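The Hand That Learned to Hesitate

By Tane Brunton

I have spent most of this winter teaching a hand to close. 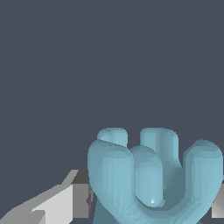
It is harder than it sounds, and I came to it with some confidence, having closed my own hands without supervision for a good many years. The job was offered by a small outfit called Lumel, who wanted people with no technical background to wear a tracking glove and drive a simulated hand through simple grasps. Each go is recorded. When there are enough of them, a program studies the pile and tries to do likewise. I was told I had been picked for being ordinary, and I have chosen to take it well.

The theory is lovely. You don't write down the rules for picking something up, which is lucky, as I couldn't give you one. You just do it, over and over, and the machine soaks it up like a child at the kitchen table. That comparison gets made a lot in this line of work, mostly by people whose children have never been asked to watch anyone peel a potato 132 times.

132 was my first week's total. Of those, Mwajuma Wanyama, who ran the sessions, kept 20. I asked what was wrong with the rest and she played some back to me. In one I had clearly started to reach, thought about lunch, and then carried on. In another I made a small flourish at the end, the sort of thing a waiter does with a lid. I had no memory of it. She scrolled on and there it was again, and again, a little twirl of the fingers, like a man dismissing a carriage.

"It'll learn that," she said. "It doesn't know which bit is the job."

I have thought about that remark more than I would like. When we show a person how to do something, we lean on them to throw away the rubbish. My grandfather taught me to plane a door and coughed all the way through it, and I came away able to plane a door without a cough. The machine would have kept the cough. It might well have decided the cough was what took the shavings off.

So the talk of passing on human skill makes me a bit uneasy. I'm all in favour of the skill. But what goes down the wire is everything: the dithering, the sore shoulder at four in the afternoon, the way I go at things slightly from the left because of a desk I had at school. Somewhere in Skondham, if the work ever leaves the screen, there may be a machine going at things slightly from the left, and some poor engineer will spend a month looking for the fault.

There is also the matter of touch. In the glove you feel nothing. You watch the fingers bend and you guess. For the first few days I squeezed like someone wringing out a towel, then overcorrected and became so dainty that I hardly got hold of anything. Guadalupe Beltrán, who sat at the next desk and was far better than me, hummed as she worked and set her grip by where she was in the tune. I tried it. My timing got worse and I had the song in my head until December.

Severino Valcárcel, who looks after the learning side, takes a cheerful view. Bad teachers are fine, he says, provided they are bad in different ways. Put eight of us together and the flourishes and lefty approaches wash out, and what remains is the grasp. I can see the sense in it. I can also see that it is how you get beige. Guadalupe's best attempts were beautiful to watch, quick and unfussy, and they went into the same pot as mine and counted for the same.

I put this to him, and he said they could give hers more weight. Who decides? He did, he said, for the time being. Then he went off to a call.

That seems to me the part worth arguing about, well ahead of whether the robots are coming for us. Someone chooses which hands get copied, and what those hands are paid, and whether anyone writes down whose they were. My contract with Lumel ran to 2 pages and had a good deal to say about returning the glove. On the question of my twirl, and who owns it now, it was silent.

I saw the first trained version run before I finished up. It closed the fingers decently enough, a shade slowly. Just before they met it paused, for no reason I could see, and then went on.

Mwajuma looked at me. I said I'd probably been thinking about lunch.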